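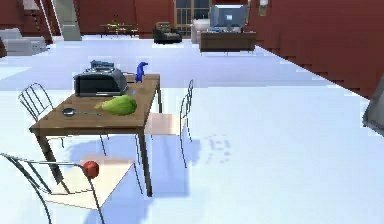 When should a small company bring in an outside consultant on a public tender? Before you read the spec for the second time, because by then you've already talked yourself into bidding.

I've been doing this out of a two-room office in Dretodstead for a while now and I still get the same call every November. Somebody has a deadline in 3 days, a half-filled form, and a feeling they should "talk to someone at the city." Please don't talk to someone at the city!! Once a tender is open, most places have one contact address for questions and that's it.

Best call I had this year was from Trunder (they make valves, they said I could mention them). They phoned months ahead, no tender in sight, just wanted to know who buys valves in the region and how those people like to be approached. That's the fun part of the job for me. I could do that all day.

What did we do? Mostly boring stuff. Went through the old award notices, made a list of 439 contracts, threw out everything too big or too far away. Then I sat in a lot of waiting rooms with bad coffee.

Somebody asked me last week if lobbying and consulting are the same thing. Depends what you're doing that day. If I'm helping you price a bid, that's consulting. If I'm in a room asking an official to change a rule on your behalf, that's lobbying, and where I work I have to register it. I register early and I register everything, even the meetings that went nowhere.

Money, since I get asked in my DMs constantly: I charge a flat 300 for the first read of a tender, and 600 if you want written comments you can hand to your boss. No success fee. I tried a success fee once with Jemal, the logistics outfit, and we spent longer arguing over what counted as success than we did on the bid.

Also, read the payment terms. I know, I know. But Zovov won a really nice contract and then found out they'd be paid around 90 days after delivery, and they had a warehouse lease to cover in the meantime. We got them a bridge loan but it ate a good chunk of the margin.

Tomorrow I'll do a post on the questions period, what to ask and how to word it so you don't hand your whole plan to the other bidders (the answers usually go out to everyone!). If you've got a weird one, drop it in the replies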